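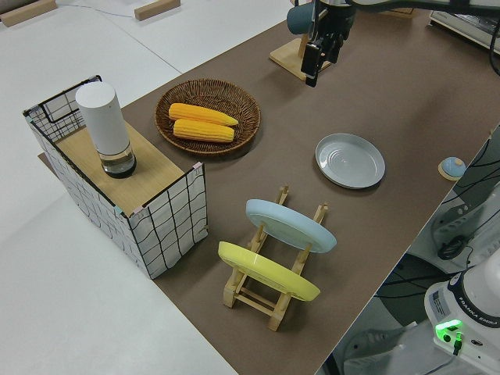 Adaeze Effiong holds that a plate left in a rack overnight has not been put away, and that most households own a rack for no better purpose than to postpone the cupboard. Her remark opened the May session of the Jibrin household course, and it divided the participants before any dish had been washed.

The course, now in its second year at the Grestar center, is concerned with small kitchens and the few objects kept permanently in reach. Its premise is modest. A table used for meals, preparation and storage must be given an order that every member of the household can follow without instruction.

Wooden dish racks receive particular attention. A slatted rack with notched bars holds each plate upright at an angle, so that a pale blue plate and a pale yellow one can stand one before the other and either may be taken out first. The course handbook advises that the rack be placed where the plates are served – not beside the sink – once they have been dried by hand. Effiong disagrees, and the handbook prints her objection in full on the facing page.

Mugs are treated separately. Participants are encouraged to keep one mug per person on a stand and to move the remainder to a shelf. Households that adopted the practice in the first year reported fewer cups left in other rooms, although several returned to hooks by winter.

Baskets present a different question. A round wicker basket suits corn on the cob, which may be laid side by side and carried to the table as it is. The course discourages its use for mail, keys and batteries. A fabric-sided box is preferred for such items, and a board laid across the top provides a surface for a container in daily use.

The handbook was first issued in an edition of 2000 copies, of which 466 remain at the center. A revised edition, prepared with the Foltent housing association, will add a chapter on shared kitchens. Effiong has been asked to write the section on racks, and has requested two additional pages.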